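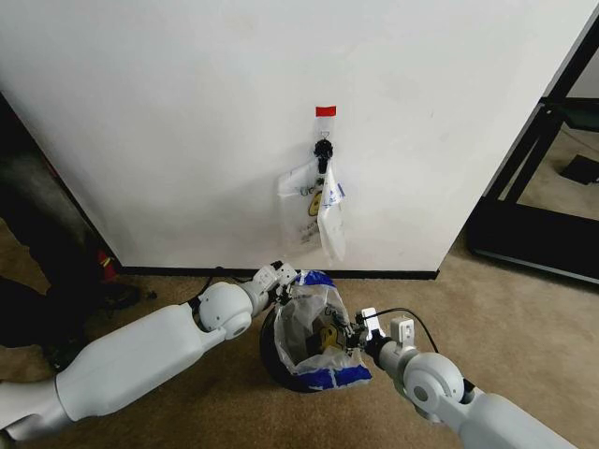 Slide 1: Small trash cans, reused bags

Speaker notes. Talk runs 25 minutes plus questions. Wait until the people at the back have sat down.

Good afternoon. I look after supplies and cleaning routines for the Curenport offices, and I'm going to talk about trash can liners. Specifically the small ones, the can next to a desk or in the corner of a meeting room.

The picture shows the setup I'll be referring to for most of the talk. A round black can on the carpet, in front of the wall. A plastic shopping bag as the liner, with the rim of the bag folded over the top of the can. On the wall, a black hook with another bag hanging from it by the handles. Both bags have a yellow smiley face printed on them. Printed shopping bags are the kind we reuse.

Leave the slide up for a bit. People want to look at the hook.

Slide 2: What we were doing before

Before February we bought liners by the case, 3000 small liners to a case, all one size. They went into every small can in the building and were changed every evening whether there was anything in them or not.

The cans were not all one size. Some were round, some were rectangular, and a few were tall narrow ones that came with the Brusent lease and that we never liked. The liners fit the rectangular ones well. In the round ones they slid down inside, and by the afternoon there would be a coffee cup sitting on bare plastic with the bag bunched up under it.

We have 194 small cans. I know that number because I had to put it on the form.

(If someone asks why so many: one per desk, mostly, left over from when everybody had an assigned desk.)

Slide 3: Where the bags come from

People bring in lunch and groceries in plastic bags. Then the bag goes into a drawer. Every kitchen area had a drawer like that, full to the point where it would not close.

So we asked people to put clean bags in one place per floor. That was the whole announcement. One email and a sign on the drawer.

Rules for what goes in the drawer:

Handles intact.
No holes in the bottom. Hold it up to the light and look.
Nothing that had raw meat in it, even if it looks clean.
No paper bags. They go in recycling.
No produce bags, the very thin kind on the roll. They tear on the rim.

We still get produce bags. We throw them out and don't send a reminder.

Slide 4: Fitting the bag

This is the practical part. I have a can and some bags up here and I'll do it while I talk. Note to self: put the can on the table, not the floor, or only the front row sees it.

Step one. Open the bag all the way before it goes near the can. Put a hand in and push the bottom corners out. A shopping bag comes folded flat at the sides, and if you leave the folds in, it won't reach the bottom.

Step two. Lower it in with the handles up, one handle on each side.

Step three. Fold the rim outward over the top of the can. Start at one side, hold it there, then do the opposite side. If you go around in a circle you run out of bag at the end. Use both hands for this.

Step four. Pull down on the outside until there is a couple of inches of overlap all the way around. It will not be smooth. A shopping bag on a round can will always stand up in places, and that's fine. If the overlap is there, it will hold.

Step five. Press the bag against the inside wall of the can with your palm to let the air out. If you skip this, the first thing dropped in sits on a cushion of air and the rim pulls loose.

If the bag is too big for the can, gather the extra on one side, twist it and tie it in a loose knot. Put the knot on the wall side. If the bag is too small, don't stretch it. Use another bag. A stretched bag splits when you lift it out, and then you're cleaning carpet.

Pause here. Somebody usually wants to try it. Let one person come up.

Slide 5: The hook

Go back to the first slide if it helps.

The hook was the second thing we tried. The first was keeping spare bags in the bottom of the can, under the liner. A lot of people do this at home and it works at home. In an office it didn't work for us. The spare got dirty if the liner leaked, and people who didn't know about it threw it out with the rest.

With a hook, the spare is in plain sight. Whoever takes the full bag out has the next one right there at hand. There's no trip to the closet.

Notes on placing it:

Put it directly over the can or close to it. If it is off to the side, coats end up on it.
High enough that the bag hangs clear of the can. You don't want the bottom of the spare touching what's in the trash.
Hang the bag by both handles. By one handle it opens up and people drop things in it.
One or two bags to a hook at most. More than that looks like storage, and we had complaints about it in the meeting rooms.

We marked spots with tape before putting hooks up. Do that, and then leave the tape for a week. Half of our spots moved after people had walked past them for a few days. Use a bright color so it doesn't get painted over or peeled off by someone being helpful.

Adhesive hooks are enough. A plastic bag weighs nothing. We used the Brasteck ones because the supply room already had them. Wipe the wall first and let it dry, and press for as long as the package tells you to. The ones that fell down were all on a wall that had been painted that month.

Slide 6: Carpet

Small cans on carpet are a separate subject but I get asked.

Keep the can near the wall and off the walking path. Dark cans show less. Leave a little gap between the can and the baseboard, enough for fingers, or the baseboard gets scuffed every time somebody lifts the can out.

Anything liquid goes down the sink first. Put that on the sign. A shopping bag is not a leakproof liner. Many of them have tiny vent holes in the bottom and you can't always see them. For cans where people toss coffee cups anyway, fold a sheet of newspaper into the bottom of the can, under the bag. Change the paper when it's stained.

On light carpet, check under the can once a month. We have a beige carpet on two floors and every ring on it came from a can nobody had moved.

Slide 7: When to change it

We stopped changing every bag every evening. Now it goes by what's in it.

Food of any kind: same day.
Paper and wrappers only: when it's two thirds full.
Empty: leave it.

To take a bag out, unfold the rim first and bring the handles together before lifting. Don't pull straight up on the folded rim. Tie the handles once, then again. The handles are the good part of using shopping bags. The bought liners had none and people tied them badly or didn't tie them.

Slide 8: What changed

We took out 80 cans in the spring. Nobody has asked for one back. The tall narrow ones went first.

We still buy liners for the restrooms and the kitchens, and we will keep doing that. Shopping bags are too small and too thin for those. Please don't go home and put one in a kitchen can on my account.

The supply of bags goes up and down. It's good after the holidays and thin in late summer. Keep a box of bought liners on each floor for when the drawer is empty. We got down to 5 bags on one floor in August and had to borrow.

I don't have a good cost figure. Purchasing changed suppliers in the same year and the numbers can't be compared. I would sooner say that than show a chart.

Slide 9: Problems we haven't solved

Bags with the store's name on them. A visitor room with shopping bags in it looks careless to some people. We turn the printed side inward where we can, but with thin white bags the print shows through.

Very thin bags. Stores keep making them thinner. More than half of what we get now is the thin kind, and it needs more care at the rim.

Places where stores don't hand out plastic bags anymore. Our So site is one of those and they went to bare cans, washed once a week. It works for paper. I don't have notes on it for food.

Slide 10: Questions

Repeat each question into the microphone.

Likely ones:

Smell. It's food left overnight, so see slide 7. Sprays don't help.
Rubber bands around the rim. They work, but they snap and they slow down the change. Fine for one can, too much trouble for a whole floor.
Pests. No difference either way in our building.
Who does the changing. The desk user for desk cans, evening cleaning for the rest.

Handout is on the table by the door, one sheet, fitting steps on the front and hook placement on the back. Take the can and the bags back to the supply room afterward.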